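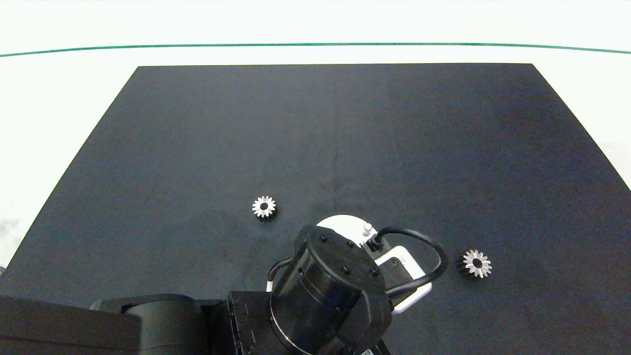 Monday, episode six

Up at the usual time, at the desk before eight. Episode six of Valdebenito came over from Gemora late last night and I got the file open before the coffee was done. Forty-odd minutes of people threatening each other in parked cars. I like this one better than five. Five had the wedding, and weddings are terrible for subtitles, everyone talks at once and half of it is toasts.

The script they sent doesn't match the cut. Same as last time. Two scenes in the warehouse have been swapped and the sister's phone call is gone completely, so the line in the kitchen where she says "I already told you" now refers to nothing. I wrote to Cheng-en Fang to ask whether the call moves to seven or is just out. He answered quickly for once and said out, and that the kitchen line stays because the actress plays it well. Fine. I'll translate it as "You know already" and hope people assume she told him off screen.

First pass done by lunch, 775 subtitles. That's low for this show. Episode four had 1228, mostly the trial. The director has started letting people be quiet and it helps. There is a stretch near the end, after the uncle finds the ledger, where no one speaks for almost three minutes, and I sat there with my hands off the keyboard and just watched it.

Lunch was the rest of the rice. Walked to the post office and back.

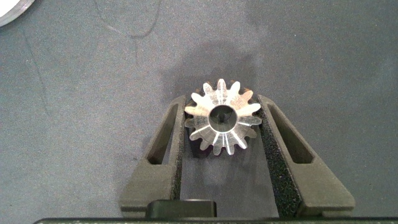 4 min read

Afternoon was all reading speed. Nulby wants every line to stay under their limit, and the detective talks like he is being paid to finish early. I cut and cut. "I have known your father since before you were born, and he never once lied to me" became "I've known your father all my life. He never lied to me." That isn't the same thing at all, the detective is older than the father. Changed it to "I knew your father before you were born. He never lied." Better. Still too long by a hair but I left it and put a note.

The other problem is the nickname. In the first episodes I called the boss's driver "the Heron," because he is tall and stands around. In six we find out the name comes from a boat his mother worked on, and the boat is a heron too, so that works, but there's a joke about his legs in the same scene that only makes sense if you have been hearing the bird in the name all along. I think it lands. I read it out loud to the kitchen wall and it seemed all right.

I also had to go back and fix the street name in episode two. It's been spelled two ways all season. Gemora's own title card has it one way and the sign on the set has it the other. Cheng-en says go with the sign. So I reopened two, three and four, and that took an hour I had not planned on. In three the name comes up at the shootout, in a line someone shouts over a car alarm, and I missed it the first time through the search because I'd left off the second half of the name.

Ploltel crashed once, around the diner scene. It saved up to the last line, so nothing lost except my place. I know I should move to something newer. I have all my shortcuts in it and I don't want to learn another set in the middle of a season.

Talked to Cheng-en by phone at five. The plan is still to have eight finished by the end of the month so Nulby can put out the whole season at once. I'd like it better weekly. With a show like this people need a few days to argue about who took the money. He agrees but it's not his decision and it certainly isn't mine. He says the trailer passed 1000 comments and most of them are about the mustache. I have not read them. I did ask whether anyone mentioned the subtitles on the trailer and he said one person, who thought "scoundrel" was old-fashioned. It is, and so is the man saying it.

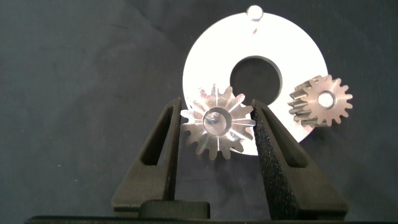
Gear and white plate on gray cloth.

Second pass after supper, with the sound off, to see how it reads by itself. Found 21 things. Mostly commas, and one place where the line comes up before the door opens and gives away who is behind it. I pushed it later by half a second. I wish someone had done that for me when I was watching these things as a kid – you'd read the killer's name and then wait for the actor to get around to saying it.

Guessing about the ending again. My money was on the uncle until today. Now I think it's the lawyer, who has had almost no lines since the second episode and keeps getting close-ups anyway. I could ask and they would tell me. I'd sooner find out when the file comes.

Still to do on six: the song over the credits, which Gemora has to say whether they want translated, and the newspaper headline in the bar. Seven should be here in the morning. Sent the invoice for five. Bed by eleven, if the people upstairs are done moving their chairs.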